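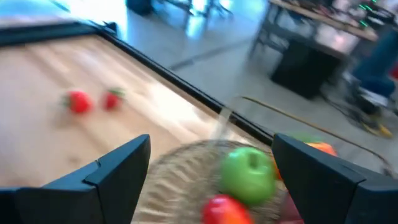
**From:** Mekdes Shiferaw
**To:** tulon-cell list
**Subject:** Re: wrist camera smear on the fruit cell

Chrysoula Michailidis wrote:

> Wrist frames from the fruit cell are still soft whenever the arm travels. Strawberries on the table lose their edges, and the weave of the basket turns to streaks. Stationary frames were fine last time I looked. Is this focus, a loose mount, or exposure? I'd like to know before I take the bracket off again.

Leave the bracket on. If stationary frames are sharp, focus is out and the mount is unlikely.

Check exposure first. The Britberg driver goes back to auto after a power cycle, and auto on that camera will go as long as 17 ms. Set it to manual, 1000 in the exposure register, then raise gain until the black fingers separate from the background. Expect more noise in the dark areas. The glare off the floor near the window side will also pull auto down and up as the wrist turns, so manual helps there too.

If it still smears:

- Drop travel speed from 161 to 125 mm/s between the table and the basket. Leave the approach speed alone.
- Retorque the two bracket screws with the arm parked. Mark them with paint pen.
- Rerun the hand-eye calibration only if a screw moved.

The Illero config on the cell PC has the old values. Save over it or they come back on restart. I put a copy of the December file in the Alemayehu share, same folder as the finger drawings.

Post one moving and one parked frame when you have them.

Mekdes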